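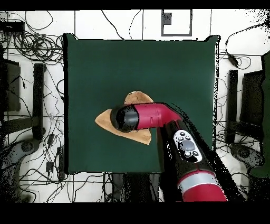 Dultau长篇小说共读计划由Rutherford文学中心主办,面向所有希望在较长时间内细读一部小说的读者。本年度共读书目为多洛雷斯·阿赫特贝格(Dolores Achterberg)的长篇小说《克洛勒》(Clorer)。参加者可以自备图书,也可以向本中心借阅。借阅本中有一部分为早年印本,装订较为脆弱,阅读时请置于平整、干燥的台面。以下为读者来信中较常提出的问题及本中心的答复。

共读计划的参加资格有何限制?

凡年满十六周岁者均可报名,不限学历、职业及居住地。未满十六周岁的读者如由监护人陪同,可以旁听,但不占正式名额,也不参与书面作业的交流。本计划不要求参加者具有文学专业背景。往期参加者可再次报名,审核时与首次报名者同等对待。

每期名额是多少?如何确定分组?

每期招收38人,分为两组,各组讨论内容相同,时段不同。报名表中请注明可以出席的时段。如某一时段报名人数过多,中心将按收到报名表的先后次序安排,并以书面方式通知需要调整的读者。小组一经确定,原则上不再更换。

为何选择《克洛勒》?

《克洛勒》以一座河港小镇为背景,由一位年老的制图员向已经成年的女儿口述往事。全书叙述平缓,时间线索多次折返,前半部分看似无关的细节,往往在后半部分另有着落。此类作品一次通读容易遗漏,适合分段细读和重读。书目由中心编辑部提出,经往期参加者书面投票后确定。

共读时应使用哪个版本?

讨论以修订后的第二版为准。初版与第二版在第七章差别较大,初版中母亲的来信为全文引录,第二版改为女儿的转述。使用初版的读者请事先领取对照表,以免讨论时页码不符。电子版可以使用,但引用时须标明章节及段落。本中心不提供扫描件,亦不协助获取未经授权的电子文本。

阅读进度如何安排?

全书共49章,分为21次讨论。前两章合为第一次讨论的内容,其后各次的章节见进度表。进度表已考虑各章长短不一的情况,其中第三十章篇幅最长,单独安排一次。请在每次讨论之前读完指定章节,并尽量避免在讨论中透露后文情节。已经读过全书的参加者,发言时也请遵守这一约定。

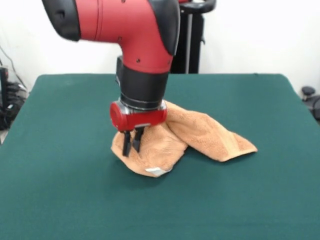 如因故缺席,可在下一次讨论之前阅读当次记录。记录由主持人整理,只载要点及所引段落,不逐字转录发言,也不注明发言者姓名。连续缺席三次且未说明原因的,名额将转予候补读者。

没有读过阿赫特贝格其他作品,是否影响参加?

不影响。《克洛勒》与作者此前的短篇集在地名上有所重合,但人物和情节各自独立。讨论中偶尔会提及短篇集中的《盐仓》一篇,主持人将就相关内容作简要说明。有意延伸阅读者,可在读完全书之后再行参考,本中心不建议先读评论后读原作。

讨论会采用何种形式?

每次讨论时长为九十分钟。开始时由一位参加者朗读自选段落,篇幅以一页为宜,随后由主持人提出与该段相关的问题。讨论围绕文本展开,发言者在陈述观点时应指出所依据的段落。对同一段落有不同理解属于正常情况,主持人不作裁断,也不要求各方达成一致。涉及个人经历的发言,请其他参加者予以尊重,不得在会外转述。

是否需要提交书面作业?

全程共需提交阅读札记2篇,第一篇于读完第二十章后提交,第二篇于全书读毕后提交。札记体裁不限,可以是对某一人物的分析,也可以是对某个句子的逐词解读。札记不评定等级。经作者本人书面同意后,部分札记将刊登于中心通讯《Porkik》。编辑仅作文字上的校订,如需删节,将事先征求作者意见。

可否以译本参加讨论?

可以。中文译本与原文在人称处理上略有出入,尤其是制图员直接对女儿说话的段落,原文的现在时态在译文中不易辨认。中心备有相关段落的原文与译文对照,可向服务台索取。读者如对译文有疑问,欢迎在札记中提出,但讨论时间不宜过多用于纠正译文。

借阅本的归还期限及赔偿办法是什么?

借阅本应于最后一次讨论结束后十四日内归还。请勿在书上划线或书写批注,如需标记,可使用不带胶的纸签。图书如有受潮、脱页等情形,请保持原状交还,不要自行粘补。遗失或严重损坏的,参加者须购置同一版本赔偿。早年印本无法购得同版的,由中心另行核定。

参加本计划是否收费?

讨论会及资料均不收费。自备图书、往返交通及邮寄借阅本所需费用由参加者自理。

作者本人是否会出席?

阿赫特贝格女士已同意书面回答读者提问。提问由各小组在十一月之前汇总,每组以五题为限,由主持人统一寄出。作者的答复将在最后一次讨论中宣读,未经许可请勿摘录或公开发表。

报名后如何取得确认?

中心收到报名表后,将在十个工作日内以邮件发出确认函,函内附有进度表、版本对照表及所在小组的讨论时段。逾期未收到确认函的,请先检查邮箱的垃圾邮件目录,再与服务台联系。

本页内容更新于07/04/2019。进度如有变动,以确认函所附的进度表为准。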